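Clindon Pair
Hand-held grippers for teaching household chores

Home > Equipment > Hand tools and teaching sets

Product code: 403
Supplied as: a pair, left and right
Weight: 900 g for the pair
Jaw opening: 110 mm
Guarantee: 3 years, parts and labour

If you have ever asked when a machine will be able to tidy the hallway, you will have had one of two answers. One lot will tell you it's nearly here, and the other lot will tell you to buy a coat hook and get on with it. We sell equipment to both (and are fond of both!), and our own view sits somewhere in the middle, a little nearer to the coat hook.

Picking up a box is something an arm can do all day long. Boxes have flat sides and they stay the shape they were when you last looked. A woolly hat, a tea towel or a child's sock is another matter altogether, and a house is full of things like that. They fold when you pinch them, they roll away, they turn inside out, and one rarely lands the same way up as the one before it. We have watched a very dear machine at Murnach spend most of a morning on a pillowcase, and we came away with a good deal of respect for anybody who does the laundry.

The Clindon Pair is for people who want to work on that sort of job by doing it themselves first. You hold one gripper in each hand and do the chore as you normally would, only with jaws in place of fingers. It feels clumsy for the first hour or so, and then most people find a way of going about it. What you learn is how much of a chore can be done with two jaws and nothing else, and that is well worth knowing before you spend real money on an arm.

What people use it for

Folding, sorting and putting away are the favourites. On the shop floor it gets used for bagging up, for laying soft goods into trays and for turning garments the right way out before they're packed. Hats and caps are a good place to begin, as they have one stiff part and one floppy part, and you soon find out which of the two you ought to be holding.

Taking a red cap by its edge with the right-hand gripper, the left one held clear:

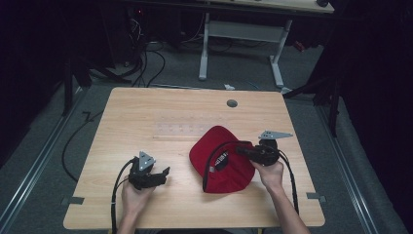
Deepak Goel reckons caps are the easy end of it, and wrote to us in December to say that he'd trust a machine with a whole shelf of hats long before he'd let one near a fitted sheet. He also thinks shops will get there well ahead of homes, seeing that a shop can decide where everything is kept and a family can't.

We wouldn't argue with much of that. Reece Marsden, who looks after our workshop, would put the fitted sheet last of all, after the washing-up.

Ordering and care

Wipe the jaws with a damp cloth and keep cables off the floor where people walk. Spare jaw pads are sold separately under Mellon, on the spares page. Orders placed before 3 pm leave us the same afternoon, and if you'd like to try a pair before buying, do ring the Marsden counter and we'll put one by for you.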